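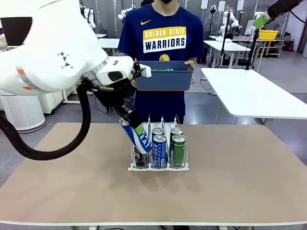
How long does it take to open a small corner shop?

"For me it took 11 months, and 4 of them I only waited for papers," says Kenza Sqalli. She laughs when she says it, but she has kept all the letters in a folder and she puts it on the counter to show me.

Her shop is called Gadetti. It is on the street which goes down from the old bus station in Prulside, between a shoe repair and a closed bank. She sells bread, drinks, batteries, onions, and many kinds of tea. Before this she worked 21 years in the office of a transport company, Onine, where she made invoices.

"I knew how to write an invoice," she says. "I didn't know how to receive one. In the first week I paid the same bill two times."

I asked her how she chose what to put on the shelves. She had made a list at home of 76 products, and she was very proud of it. Then the customers came and asked for other things.

"They wanted sewing thread. They wanted the small candles for a birthday cake. An old man asked me every morning for a newspaper from another city. So I crossed out half of my list."

The cold drinks were a different problem. In May the weather became warm very early, and the wholesaler, Altıntaş, delivers to her street only in the morning, before she opens. For some weeks she got up at five to be there. Now the man from the shoe repair has a key and he takes the boxes inside for her.

"I pay him in coffee. He says it is too little, but he drinks it."

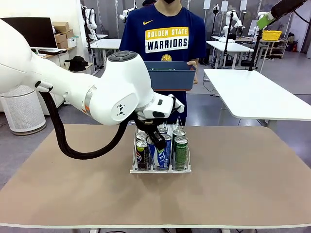
## The price of bread

Many people told her that bread brings no money, and she agrees. She earns almost nothing on a loaf. Still, she orders it every day, and what stays in the evening she sells for half price after seven.

"My mother would not enter a shop that has no bread," she explains. "She would think that the owner is leaving soon."

The supermarket near the river is cheaper for most things, and Kenza buys her own washing powder there. She does not try to have the same prices. She opens earlier, and she lets the neighbors pay at the end of the month if she knows them. The debts are in a blue notebook under the cash register.

I asked if everybody pays.

"Almost. One family moved away and I was angry for a week. Then the daughter came with the money in an envelope, and she also bought onions."

While we talk, a boy comes in for batteries and has brought the wrong coins. She takes them, counts them again, and gives him the batteries anyway. Then she writes something in the notebook.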